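Home | Notices | Minutes | Tide tables | Berths | Contact

Skaltley Inshore Fishers' Association
Minutes of the May meeting, held in the upper room at the harbour office

The meeting opened at 7 p.m. The chair welcomed the members and thanked those who had come over from Brutton by the late ferry. Apologies were received from two boats still working at the crab grounds.

1. Minutes of the last meeting

The minutes were accepted with one correction. Under item 4 the word "lobster" should be read as "brown crab". The secretary apologised for this mistake and has changed the copy in the file.

2. Matters arising

The broken lamp on the north steps has been repaired by the harbour. The second lamp, by the fuel pump, was reported at the same time and is still not working. The secretary will write again.

The letter to the council about the parking of vans on the slipway received an answer. The council says that it will paint new lines before the summer, but it gives no week for the work. Members were not satisfied with this and asked for a date.

3. Ice plant

This item took the largest part of the evening. The ice plant on the fish quay stopped three times during the spring, and on the last occasion the boats had to bring ice from Brutton by road. The plant belongs to the harbour, but the association pays a share of the running cost under the agreement, and so it has a right to be heard about the replacement.

The chair reported on two offers. The first is from Rellix, for repair of the present compressor and a new control panel. The second is from Sibiya, for a complete new plant of smaller size, with a storage bin beside it. The repair is cheaper. It would carry a guarantee of 9 months, and several members found this short for a machine which must work every day in July and August. 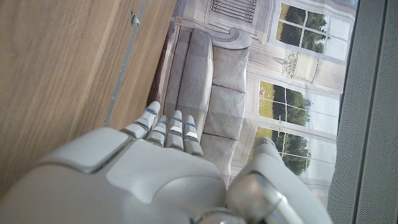 One member asked if a smaller plant could serve all the boats on a morning when everybody lands together. The chair answered that the daily quantity is lower than now, but the bin would be filled during the night, and so the boats would find enough ice at the start of the day. The same member replied that this is true only if the first boats do not take more than they need, and asked that a limit for each boat be written down before any decision is taken.

There was a long discussion about the limit. The netting boats need more ice than the potting boats, and they did not want one figure for all. The potting boats said that they have paid the same share for many years and used very little. It was proposed to keep an ice book at the quay, where each skipper writes the number of boxes filled, and to divide the cost every quarter according to the book. Some members feared that the book would not be kept honestly in bad weather, when all want to go home. Others answered that the fuel is already done in this manner without any quarrel.

Agreed: to tell the harbour that the association prefers the Sibiya offer, on condition that the storage bin is included in the price and that the old plant stays in place until the new one has been tested.

Agreed: to try the ice book from the first landing in June until the end of September, and to look at it again at the autumn meeting.

4. Pot marking and lost gear

The secretary reminded the members that every string of pots must carry the boat's number on both end buoys, in letters that can be read from another boat. Three buoys without any number were brought in during April. They are in the net store and may be collected there. If they are not claimed within 30 days they will be sold and the money put in the lifeboat box.

A member from the Brutton side reported that yachts are cutting across the pots at the mouth of the channel, mainly at high water. It was suggested to put a small chart at the marina showing where the strings usually lie. Some skippers did not like to show their ground in public. After discussion it was decided that the chart will show only the general area to avoid, with no single strings marked on it.

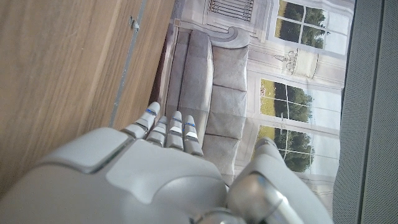

The chart should be printed on strong paper and put behind glass, as the last notice at the marina was destroyed by rain in one week. The secretary will ask the marina office for permission and also for a place on the wall near the showers, where most visitors pass. A copy will be sent to the sailing club by email.

5. Minimum size of lobster

A new gauge is available from the secretary. Members were asked to bring the old brass gauges for comparison, for some are worn and give a false measure. One skipper said that his gauge had been used by his father – the chair answered that this was exactly the kind of gauge which should be checked.

The voluntary return of egg-carrying females continues as before. V-notching will be done by the same boats as last year. Two more boats offered to take part and were thanked.

6. Accounts

The accounts to the end of April were shown. The subscription stays at £30 for each boat. Four boats have not yet paid and will receive a reminder. The payment for the insurance of the hoist was higher than expected, and the secretary will ask for another price before the renewal.

7. Any other business

The fish van asked if it may stand on the quay in the mornings during the season. No objection, provided that it leaves before the hoist is needed.

The pressure washer is missing its long hose. Whoever has borrowed it is asked to bring it back to the net store.

The question of direct sales from the boats was raised, but the hour was late and it was moved to the next meeting. Members with an opinion may send it in writing – one page is enough.

The meeting closed at 9.30 p.m. The next meeting will be held in the same room in July, after the harbour gives its answer on the ice plant.

Recent notices
Ice book: how to fill it in
Unmarked buoys held in the net store
Lobster gauges for members
Slipway parking: letter from the council
Minutes of the March meeting
Hoist: times for summer use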